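I have been learning to bake rye bread since September and I am completely hooked! It started with a bag of dark flour from Flunora, the little mill shop out past Tallia, which I bought mostly for the nice paper bag. Then I read the recipe on the back, and that was the end of my free evenings.

Rye is nothing like the wheat loaves I grew up with. You don't knead it, you stir it, and it sticks to everything – spoon, bowl, sleeves, phone. The first loaf came out like a roof tile. I ate it anyway, with a lot of butter, and started the next one that same night.

The starter is the part I love most. I feed mine at 7 in the morning and again before bed, and by lunchtime it smells like apples and wet hay (in a good way, I promise). My kitchen runs cold, so everything takes longer than the books say. Where they give the dough 5 hours, mine wants almost 14. Once I stopped fighting that and let it sit overnight, the loaves got so much better.

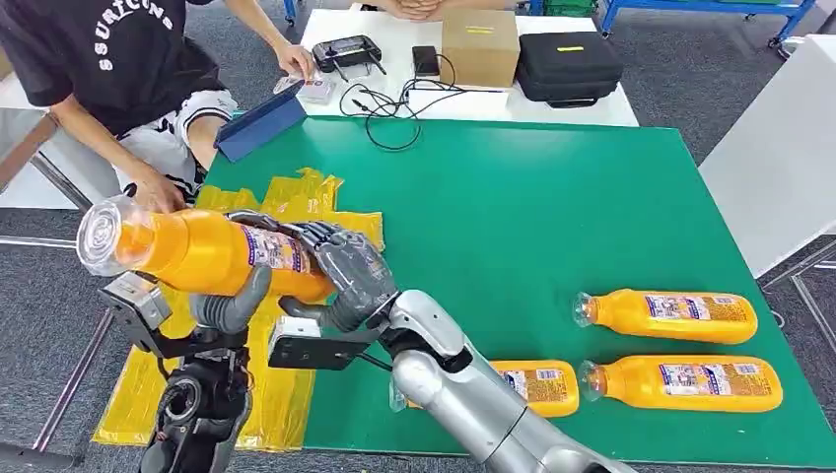

The other big change was weighing things. I used cups for the first month and every loaf was a different animal. Now I put in 544 grams of flour every single time, and if I want to try something new I change only that one thing. Last week it was caraway. Before that it was a spoonful of dark malt from the Tehrani grocery on the corner, and wow, the color! Almost black, with a crust that crackled when I pressed it.

Also, wait before you cut it! I know, I know, it smells amazing and it's right there. But rye is gummy inside until it has rested a full day. I wrap mine in a towel and put it up on the high shelf where I can't see it.

Next up is the Jorkov loaf, an old style with a scalded mash that you keep warm for hours before it goes anywhere near the starter. I've already cleared a spot by the radiator and set aside 30 grams of starter for it.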